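Ordnung nach Fächern: Edness verkauft das Sortieren von Kundenkarten als Dienstleistung

Wer in der Einkaufspassage Wasatard regelmäßig etwas besorgt, trägt vermutlich mehr Plastik mit sich herum als Bargeld. Reinigung, Teeladen, Friseur, Schuhgeschäft, überall wird eine Karte ausgegeben, und überall heißt es, man möge sie beim nächsten Mal bitte dabeihaben. Der Ordnungsdienst Edness will daraus seit August ein Angebot machen. Kunden geben ihr Kartenmäppchen an der Theke ab, bekommen es durchgesehen und neu einsortiert zurück und sollen danach, so verspricht es der Handzettel, »nie wieder an der Kasse suchen«.

Das ist ein großes Wort für eine Arbeit, die man auch am Sonntag am Küchentisch erledigen kann. Edness verlangt dafür 3 Euro pro Mäppchen. Nach Angaben des Betreibers Obed Nartey sind seit dem Start 112 Mäppchen abgegeben worden, mit zusammen über 1.610 Karten. Nachprüfen lässt sich das nicht. Eine Liste wird nach Narteys Auskunft nicht geführt, man habe »mitgezählt, solange Zeit war«.

Das Verfahren ist schnell erzählt. Das Mäppchen wird aufgeklappt, die Hüllen werden durchgeblättert, die Karten herausgenommen und auf Kunststoffschalen mit Fächern verteilt. In ein Fach kommt, was bleiben soll, in ein anderes, was nach Ansicht des Dienstes entbehrlich ist. Über den zweiten Stapel entscheidet am Ende der Kunde selbst. Damit bleibt der mühsame Teil, nämlich sich von der Karte eines Ladens zu trennen, in dem man vielleicht doch noch einmal einkauft, genau dort, wo er vorher war.

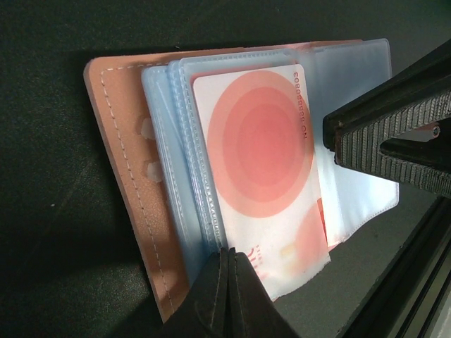
Aufgeklapptes Kartenmäppchen mit durchsichtigen Hüllen

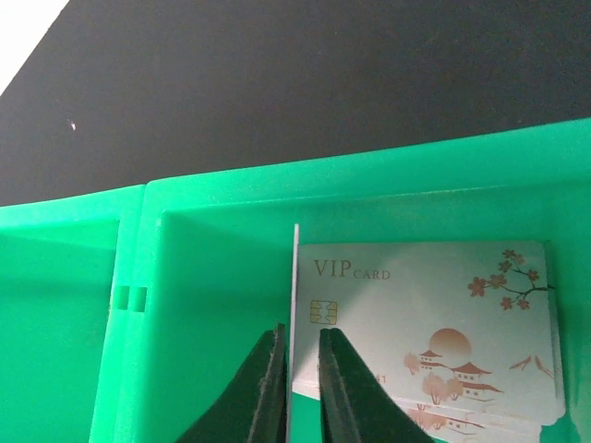
Grüne Schale mit Fächern, darin ein Kartenstapel, obenauf eine »VIP CARD«

Überhaupt ist die Frage, was als entbehrlich gilt, der schwache Punkt des Angebots. Auf dem Handzettel steht dazu nur, man gehe »nach Nutzen« vor. Auf Nachfrage erklärt Nartey, Karten ohne Ablaufdatum würden zunächst behalten, doppelt vorhandene aussortiert. Was mit einer Karte geschieht, auf der weder ein Datum noch ein Ladenname steht, konnte er nicht allgemein beantworten. Das hänge vom Einzelfall ab. Gerade diese Karten dürften aber in vielen Mäppchen den größten Platz wegnehmen. Eine Vorzugskarte klingt nun einmal nach etwas, auch wenn der Inhaber längst vergessen hat, welchen Vorzug sie ihm einmal einbringen sollte.

Ungeklärt ist auch der Umgang mit den Daten. Auf manchen Kundenkarten stehen Name und Nummer, auf einigen ein Guthaben. Wer sein Mäppchen aus der Hand gibt, sollte wissen, wer es öffnet und wo es in der Zwischenzeit liegt. Bei Edness heißt es, Bank- und Ausweiskarten würden nicht angenommen und jedes Mäppchen werde noch am selben Tag zurückgegeben. Eine schriftliche Quittung gab es bei unserem Besuch erst auf Bitte, und sie führte die abgegebenen Karten nicht einzeln auf. Nartey will das nachbessern. Einen Termin dafür nannte er nicht.

Der Schreibwarenladen Bogdan, dessen Ladentür 2 Schritte neben der Theke liegt, verkauft derweil Ersatzhüllen und kleine Sortierschalen zum Mitnehmen. Das Geschäft damit laufe ordentlich, ist dort zu hören, vor allem bei Leuten, die sich die Theke nebenan angesehen und dann beschlossen hätten, es selbst zu versuchen. Ein Zusammenhang mit Edness bestehe nicht.

Für den Herbst kündigt der Dienst eine Erweiterung an. Unter dem Namen Ostar soll es ein Abonnement geben, bei dem die Mäppchen mehrmals im Jahr durchgesehen werden. Der Preis steht noch nicht fest. Auch das passt schlecht zum Versprechen auf dem Handzettel, denn wer nie wieder suchen muss, braucht eigentlich auch keinen Folgetermin. Nartey sieht darin keinen Widerspruch. Es kämen ja ständig neue Karten dazu, sagt er, und die Läden in der Passage würden damit so bald nicht aufhören.

Da mag er recht haben. Mehrere Händler in Wasatard haben bestätigt, dass sie an ihren Karten festhalten wollen, auch neben den Apps, die dasselbe leisten sollen. Gemeinsame Karten für die ganze Passage waren einmal im Gespräch, zustande gekommen ist dazu bisher nichts. Abgegeben werden können die Mäppchen weiterhin während der Öffnungszeiten der Passage, die Rückgabe erfolgt bis 18 Uhr an derselben Theke.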